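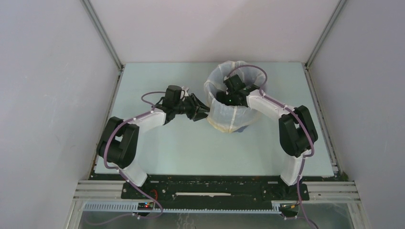 About Pandari

Hi, and thanks for clicking the page almost no one clicks! I'm the person behind Pandari, which is a small language school above a bike shop in Gorkmont. We teach Icelandic to adults. That's the whole menu. People call us every so often asking for Spanish or French, and I always send them down the street to the community college, where they have a very good Spanish program and much better parking.

How this started

I spent two years in Iceland in my twenties, working in a fish plant first and then in a bakery, and I came home with decent Icelandic and no one to speak it to. I put a card up at the library that said "Icelandic conversation, free, bring your own coffee." Two people came. One of them had a box of letters from her great-grandmother, all in Icelandic, that her family had been moving from attic to attic for decades without being able to read a word. We spent that whole winter on those letters (mostly weather, sheep and a long argument over a boat) and by spring I was completely hooked on teaching.

The free coffee group turned into a paid evening class, the evening class turned into two, and then the rooms over the bike shop came up for rent. I signed the lease on a Tuesday lunch break and went back to my old job with my hands shaking. I gave notice the same month.

Who comes here

All kinds! We get a lot of folks tracing their family, and a lot of people who went on vacation once and can't stop thinking about it. There are knitters who want to read the patterns, saga readers who are tired of translations, a few horse people (Icelandic horse people are very serious, I love them) and some students who married into an Icelandic family and would like to know what's being said at dinner. You don't need a reason. You don't need to have been good at languages in high school either. I got a C in German.

What the classes are like

Groups are small. We never put more than 10 people in a room, and the beginner groups are usually smaller than that. A term runs for 10 weeks, one evening a week, and each class is 90 minutes with a break in the middle for coffee and something baked. I still do the baking myself when I can. If you see cinnamon rolls, get there early.

We talk from the first night. Icelandic grammar has a reputation, and yes, there are four cases, and yes, the number words change depending on what you're counting. I'm not going to pretend you can skip all that. But I've watched too many people study tables for a year and then freeze up trying to order soup, so we do the soup first and get to the tables as we need them. You'll make mistakes out loud every single week. So will everyone sitting next to you, and I still make a few myself.

The Hjaltadóttir shelf

Our little lending library takes up the back hallway and is named after the family who gave us most of it. There are novels, cookbooks, crime paperbacks (so many crime paperbacks), children's books and a set of old school readers that are perfect for a first-year student. Current students can borrow two books at a time. Please don't write in them, even in pencil, even if the word you looked up was really hard.

If your name has an ending like that one and you've wondered about it, it simply means "daughter of Hjalti." We do a whole evening on names in the first term and it's always one of the noisiest.

Trulard, our summer week

Every July we run Trulard, a week of all-day classes with cooking, singing and a movie night. It's open to anyone who has finished one term with us or can hold a simple conversation. We have 30 places and they do fill up, so get on the mailing list if you're interested. The singing is optional. People say they won't and then they do.

Come and see us

Our next open house is Sat 12 October, from late morning until the coffee's gone. You can sit in on a short beginner lesson, poke through the books and ask me whatever you like. The door is to the left of the bike shop window, and the stairs are steep, so if stairs are a problem for you please call ahead and we'll set up a visit in the shop's ground-floor room instead.

Can't make it? Send a note through the contact page. I answer all of them myself, usually in the evening, and if you write in Icelandic I'll write back in Icelandic.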